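Irnlow Garment Folding Set

README, version 8
Last updated Monday, July 17, 2023

Summary

The Irnlow Garment Folding Set is a collection of short recordings of everyday clothes being laid out, smoothed and folded on a tabletop. It holds 1,851 recordings covering 215 separate garments. The clothes are ordinary used pieces, mostly tops, bought secondhand in bundles from the Staltider shop and a few market stalls. The set is meant for people who study how cloth behaves when it is handled: where it creases, how sleeves trap under the body, and what a half-finished fold looks like compared with a heap.

This file covers the clothes, the folds and the labels. File layout and loading instructions are in a separate document, LAYOUT.txt.

What is in the set

Garments are sorted into 11 types:

T-shirts, short sleeve
T-shirts, long sleeve
Tank tops
Polo shirts
Button-front shirts
Sweatshirts
Light sweaters
Shorts
Leggings
Pillowcases
Dish towels

The last two are not clothes, but they fold in simple ways and are useful as a baseline. T-shirts make up the largest share by a wide margin. Sweaters are thin on the ground, and we would like more of them.

Each garment has a card with its type, size as printed, main color, fabric as printed, and condition. When the size or fabric could not be read, the field says "unknown". We did not guess from the feel of the cloth. Colors are given in plain words, and in-between shades get both words, as in "yellow-green" or "blue-gray".

Washing and storage

Every piece was washed once before use and dried flat. Nothing was ironed. Between recordings the clothes are kept in open bins by type, so many of them start with creases from storage. These creases are part of the set and are not marked as faults.

Paper tags were left on any garment that came with one. A tag can move or tuck itself under a fold, and it sometimes hides part of a hem or collar. If a tag is visible at any point in a recording, the field tag_visible is set to yes.

Starting states

A recording begins in one of four states: flat, half-folded, bunched or dropped. "Bunched" means the cloth is gathered together with no clear outline of sleeves or hem. "Dropped" means it was let go from above the table and left as it fell. The label describes the first moment only. A bunched shirt may well be flat a few seconds later.
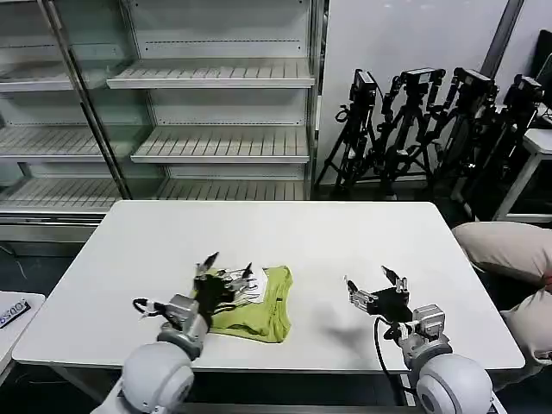 Yellow-green garment on the white table, with a small white tag near its upper middle.

Folds

Three folding styles are used.

Thirds: both sides are brought in over the back, then the bottom is brought up. This is the usual style for T-shirts, polos and sweatshirts.

Halves: the garment is folded side to side, then bottom to top. Used for shorts, leggings, pillowcases and towels.

Henriques: a narrow fold that ends in a flat bar and stands on its edge in a drawer. It is named after the household guide we took it from. It works well on thin cotton and poorly on anything thick, so sweaters are left out.

Folds are graded as neat, acceptable or loose. Neat means the edges line up within a finger's width and nothing sticks out. Loose means the garment would come apart if picked up. Grades were given from the last moment of each recording by two readers, and where they disagreed the lower grade was kept.

Known problems

White and cream garments are hard to tell from a white table. Outlines drawn for these are less reliable, and we suggest leaving them out of any work that depends on exact edges.

Two batches recorded in December have the wrong fabric listed for some long-sleeve T-shirts. A corrected list is in the file fabric_fixes.txt. Use it in place of the fabric field on the cards.

The "half-folded" state was used too freely in early versions. Most of those recordings have been checked again, but some that should be "bunched" may remain.

Dark leggings often show no visible crease at all, even when folded. The crease field for them is left blank - please don't read a blank as "no crease".

Terms of use

The set may be used for study and teaching. Please name the Irnlow Garment Folding Set and the version number in anything you publish. The garment cards may be reused separately on the same terms.

Related sets

Asetti, our set of table linens, uses the same grades and the same color words. Its garment numbers overlap with the ones here, so add a prefix before merging the two.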